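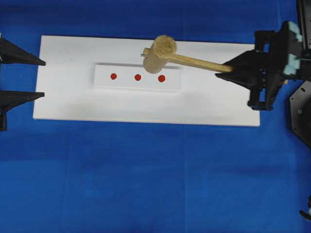

What do you do first when you come to the open day at the Hollum workshop house? You get a paper ticket at the door, and then you wait in the hall until your number is called. Mine was 608, and the last one I heard before I went home was 641.

I came on Feb 17, 2026, with the bus from Pellavley. The stop is 9 minutes on foot from the house, a little uphill. The entrance is free, but coffee you must pay for in coins.

The room I liked most was upstairs, where people try small work with the hands. The tables have cloth on them, and on one blue cloth there was a white board with a clear block on it, and on the block three red dots in a row. A wooden mallet goes with it. I had expected the mallet to be heavy and rough, but the head is light tan wood without any paint, and you can see the grain on the round end. I have a mallet at home from my grandfather, much darker, so I looked at this one for a long time.

I tried one too. My first knock was too strong and a lady beside me moved her cup. After that I held the handle closer to the head, and it went better. You have two turns each, then the next person comes.

Downstairs was the Irkska room with looms, very crowded, and I saw only the backs of people. The Thammasiri paper room was closed until July, which was a pity for me, as I had read about it before the trip.

If you go, take a thin jacket. The hall is cold and the upper room is warm. The last bus to Pellavley leaves before the house closes, so ask the driver for the time when you arrive.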